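Gripper lets go halfway through opening a fridge door
Sitside community help > Grippers and end effectors

Dralleteck
Loving this hobby so far, but I'm stuck! We're doing fridge tasks with a pair of hand-held grippers, the same fingers we'll later bolt to the arm. Opening the door is fine. Then the left one loses its grip after some 300 cycles, and the log shows fault 439.

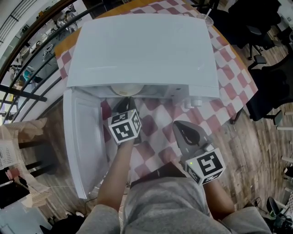 It only happens when I reach inside, never on the outside of the door. I've swapped the battery and cleaned the finger pads. Any ideas?

Clidard
Oh, I know this one! 439 on ours was the motor cutting out from too much load. Reaching in bends your wrist, and the cable gets pulled tight – check the plug at the base of the finger. Ours had worked loose by a hair. Push it home, tape it down and run another 6 cycles with the log open. If it trips again, stop there and don't put those fingers on the arm yet. A dropped glass jar is no fun.

Śliwiński
Had the same in March, new firmware sorted it. Can't remember which version, sorry. Great little grippers though!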